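Call for Participants: Erel Scalp and Hair Care Study

Erel invites adults with curly, coily or chemically treated hair to take part in a home-use study of a new leave-in conditioner. The study will enroll 200 participants.
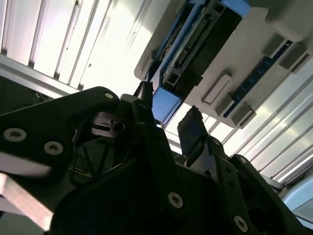 Erel, 2021-03-08

Participants will use the product for 58 days and keep a short weekly diary. Applicants must be 18 or older and must not color or relax their hair during the study — trims are permitted. Those who complete all diary entries will receive a gift card. To apply, submit the online form and quote reference 714.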